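Section 6. Recording Your First Demonstrations

By now you have charged both grippers, paired them with the recorder, and printed out your task sheet. Well done! The part that comes next is the one most of our operators enjoy best, and it's also the part where small habits make a big difference to the policy you train later on. Please read the whole section once before you pick anything up.

A word about the method first. In the Gresow study we learn two-handed table tasks from people, with no robot arm in the loop while the data is being recorded. The operator holds one gripper in each hand and does the task at a natural pace. The pose of each gripper is recovered afterward from the patterned markers and the wrist view, and the result is handed to the Sorensen trainer as a pair of hand paths with finger openings. Everything the policy will ever know about the task comes from these recordings, so it pays to be patient here.

6.1 Getting into position

1. Stand at your table with your toes just short of the edge. You should be able to reach the far side of the work area without leaning your hips on the tabletop.

2. Pick up the left gripper, then the right. Let your elbows hang for a moment and shake out your shoulders (it sounds silly, but stiff shoulders show up in the paths as little jerks).

3. Raise both grippers to chest height and look across at each marker in turn. The pattern should be clear of your sleeves, your wristband, and the other gripper.

4. Hold still while the recorder finds both hands. If it loses one, tilt that wrist slowly toward you until it comes back.

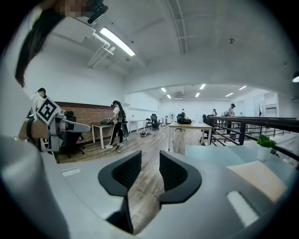 Figure 6-1. View past one gripper toward the other, with the square marker on top of the second gripper.

Note: Other people walking or sitting in the room are fine. The trainer masks out the far background, and in our October runs we saw no drop in tracking from a busy room. What does hurt is somebody stepping between you and your table in the middle of a take.

Caution: Keep your fingertips out from between the gripper fingers while you adjust your hold. The pads are soft but the closing force isn't.

6.2 Recording a take

1. Place the work object on the table where your task sheet shows it. A small shift from one take to the next is welcome, and we'd much rather have that variety than a perfect copy every time.

2. Open both grippers fully and bring them to your starting pose. For the board task, the right gripper waits over the table just short of the board, and the left may stay out to the side.

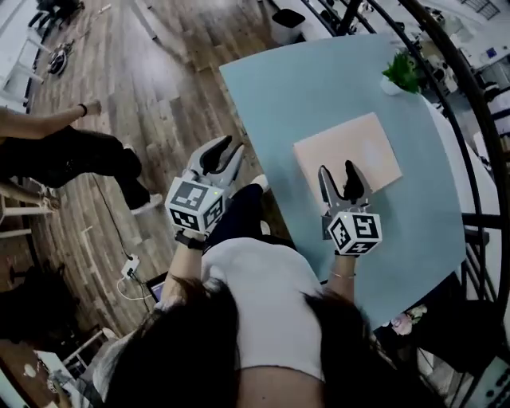 Figure 6-2. Board task, seen from above. Both grippers are open, with the right one in front of the board.

3. Say "start" in your normal voice, wait a breath, and begin.

4. Carry out the task in one smooth go. If you fumble, keep going and recover the way you naturally would. Brornard, our filtering step, keeps good recoveries, and they're worth a great deal in training.

5. Return to the starting pose, open the fingers, and say "stop."

Note: Long hair can hang into a head-mounted view. Tie it back or tuck it into your collar if the preview shows it over the work area.

Caution: Look down before you step sideways. Power strips and cables near the table are easy to catch with a foot when your eyes are on your hands.

6.3 How many takes are enough?

The full Gresow set holds 3,464 takes, but please don't let that frighten you! In our tests the board task leveled off at 600, and adding more of the same changed very little after that. If you have time left over, spend it on new starting positions or a second operator. Haf Rosser keeps the shared take log, so send her your totals at the end of each session, along with the Plerkard folder name.

Rest your arms for at least 2 minutes between blocks, then go on to Section 7 to check your paths.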